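Andum has opened its desktop operating system, Feltberg, to the public in a beta version that anyone with a compatible computer can install. The company released the first public build this week, a month after developers got their copy. The finished version is due in October as a free update.

Feltberg replaces Brusent, the version that has shipped on the company's computers since last year. The update drops the old panel along the left side of the screen and puts open programs, notifications and system settings into a single bar at the bottom. Windows have thinner borders, and the menus have more space between lines. Users who prefer the old layout can bring back the left panel in Settings, under Desktop, but it no longer shows notifications.

Search has been rebuilt as well. In Brusent, searching from the desktop covered file names and installed programs. Feltberg also looks inside documents, mail and saved web pages, and it can read printed text in photos. The index is stored on the computer and is not uploaded. Andum says the first indexing run can take several hours on a full drive and should be left to finish while the computer is plugged in.

The photo program, Tamayo, gets the largest set of changes of any included app. It can now group pictures by room or place, remove duplicates and open edited copies side by side with the original. Albums can be shared with people who do not have an Andum account through a link that expires after 90 days. A new import window shows large previews before anything is copied to the drive.

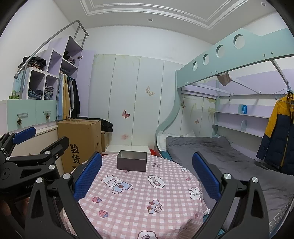 A metal box on a table with a gingham cloth.

Editing tools in Tamayo are mostly the same as before, with a new slider for color temperature and a crop tool that remembers the last shape used. Video trimming has moved out of the program and into the file viewer. Libraries opened in the beta are converted to a new format, and the Brusent version of Tamayo cannot read them afterward. Andum recommends making a full copy of the library before the first launch.

The web browser has a new start page and can put tabs to sleep when they have not been used for a while. The sleep time is 10 minutes by default and can be changed or turned off. Extensions made for the current browser should keep working, although a few password managers do not yet fill in forms correctly in the beta. Their developers have been told about the change that causes the problem.

Mail and Calendar now share one window. Messages can be dragged onto a day to create an appointment, and attachments stay with the entry. The separate Calendar program is still installed and opens normally. Printing from the combined window does not work in this build.

The system requirements have gone up. Feltberg needs 8 GB of memory and 40 GB of free space for the installation. Desktop models with the first generation of Andum's graphics hardware are no longer supported and will stay on Brusent, which will receive security fixes for two more years. The installer checks the computer before it downloads anything and lists the parts that do not meet the requirements.

The public build carries the number 1183. It is the same as the third developer build apart from a fix for a crash during setup on computers with two drives. The release notes list 9 known problems, among them external monitors that stay dark after sleep, wireless headphones that disconnect during calls and a clock that shows the wrong time zone after travel. Some older scanners are not detected at all.

To get the beta, users sign in to the Andum account page, choose the public test program and download a small installer. It offers two options: an upgrade that keeps programs and files, or a clean installation on a separate partition. Going back to Brusent after an upgrade means erasing the drive and restoring a backup made before the installation. Backups made in Feltberg cannot be restored in Brusent.

Andum advises against installing the beta on a computer needed for work or school. Problems can be reported through the Feedback program, which is pinned to the bottom bar in every beta build. Reports include a system log by default, and the log can be viewed or removed before sending.

Further public builds are planned every two weeks through the summer. Computers in the test program will receive the final version automatically, and users can leave the program at that point without reinstalling.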